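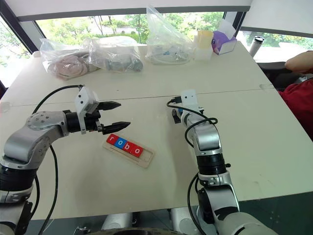
Both arms either side of the tray, four letters in, space left at the right-hand end.

Two-arm build: left gripper puts letter blocks in a tray, but keeps catching the edge of the slot

Asked 24th March in Home and Shared Workshop Builds
Tags: grippers, two arms, calibration, cables
2,112 views

I have a pair of arms on a bench in a shared workshop and a modest ambition, namely that they should spell a word. The blocks are coloured with a white letter on each, and they go side by side in the recess of a light wooden tray. At the moment we have "robo" and a gap where the t ought to be. I put those four in by hand, before anyone congratulates me.

The trouble is the last block. The left arm picks it up without fuss, carries it across like a waiter with a full tray of drinks, and then brings it down on the rim of the recess. Sometimes it tips in anyway. More often it sits there at a slant while the gripper opens, looks pleased with itself and goes home. Out of 5 tries last night, 2 went in.

What I've done so far:

Redone the zero positions on the left arm, twice.
Slowed the last part of the move to a crawl. Same result, only now you have time to make tea while it happens.
Swapped which arm does the placing. The right one misses too, but in a different direction, so at least they have personalities.
Tightened every screw I could reach on the gripper mount.

The fingers are the black serrated sort. The arm is running the Dusis controller with the stock settings, and the positions are taught by hand: I move the arm to where I want it, press the button, repeat. No camera guidance on the placing move. The tray isn't fixed to the table. There's a seam across the table where the two sections meet, and I can't swear both halves are at the same height.

Is this a calibration problem, a gripper problem, or should I have taken up watercolours?

3 answers

Answer 1 (accepted)
Posted by Brernard

Fix the tray down first. Until you've done that you can't learn anything from a miss, as you don't know whether the arm went to the wrong place or the tray wasn't where you left it. One nudge from a tipped block and every taught position is out. Two strips of thin double-sided tape will do for testing. If you want to be able to lift it off, screw a little L-shaped fence to a board and push the tray into the corner of it each time.

Then the seam. Lay a steel rule across it and see if it rocks. If the arms stand on one section and the tray sits on the other, anyone leaning on the table moves one against the other. I had this for an entire December and blamed the motors, the software and the cold before I put a clamp across the join.

After that, look at the cable. The one on your left arm leaves the top of the gripper mount and goes over in a big loop. Loops are good, you need some slack, but watch what it does at the full reach of the placing move. If it goes taut or rubs on the arm it will pull the gripper round by a hair, and a hair is all you have to play with in a slot like that. Do the move with the power off, pushing the arm by hand, and feel for the point where it starts to fight you. The coils down your right arm want the same check. I'd put money on that being its "different direction".

If it still misses after all that, come back and we can talk about zero positions. I'd leave them alone for now. You've done them twice and all you've found out is that you can do them twice.

 Comment from the asker: Rule rocks on the seam. Rocks like a boat. I've clamped it and taped the tray and it's now going in more often than not. Cable is next. I'm slightly annoyed that it was the furniture.

 Comment from Brernard: It's always the furniture. Check it again after you've done the cable, the clamp will have shifted.

Answer 2
Posted by Mahasneh

Agree with the above on taping the tray, but I'd also change how you do the last inch. Going straight down into a snug recess is asking for trouble even with decent arms. Try this:

1. Come down over the empty part of the slot, a little to the right of where the block should end up.
2. Stop just above the floor of the recess. Don't press.
3. Slide left until the block meets its neighbour.
4. Open the fingers only as far as you need to let go, then lift straight up.

That way the blocks already in there do the lining up for you. You have spare room at the right-hand end, so use it. The catch is that the fingers need space on either side of the block, so grip it across the short way of the tray if the walls are low enough, or hold it high up if they aren't. If you grip it end to end, the left finger will be trying to share a spot with the letter next door and you'll be back here asking a new question.

Also, wipe the serrations. Sawdust gets in the teeth and the block turns as it's squeezed. A dry toothbrush is fine. Not yours, or not yours any more.

 Comment from the asker: The slide works much better than the drop. It does shove the whole word along if I overdo it.

 Comment from Mahasneh: Then stop sooner. Teach the slide with the other four pushed hard against the left end.

Answer 3
Posted by Ginetti

have you tried a bigger tray

 Comment from the asker: I have considered a bigger tray.

 Comment from Brernard: He's not wrong. File a slight slope on the inside of the rim and you'll get half the benefit without buying anything. Take it off the tray and not the blocks.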